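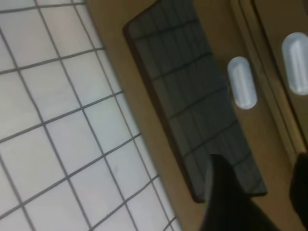 4. Setting the paper guides

Set the guides each time you change paper size. The Skesholm trimmer takes up to 20 sheets of plain paper or one sheet of card.

1. Lock the blade arm in the down position.
2. Loosen the side guide knob a half turn.
3. Slide the guide to the size you need and tighten the knob by hand.
4. Square the stack against the back stop.
5. Lower the clamp bar until it clicks.

Note: Do not use pliers on the knob. The thread is plastic.
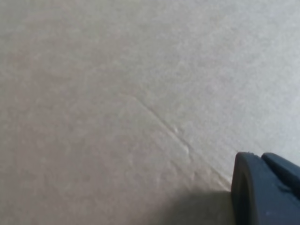
Fig. 6. Faint line running across a pale, speckled surface.

To score card, fit the Rusero wheel (sold separately) and make one light pass. Fold away from the scored side.

Caution: Keep fingers behind the clamp bar whenever the blade arm is unlocked.

Turn the cutting strip over after 500 cuts and replace it after 1000. Order strips by part number 29 from Cladico.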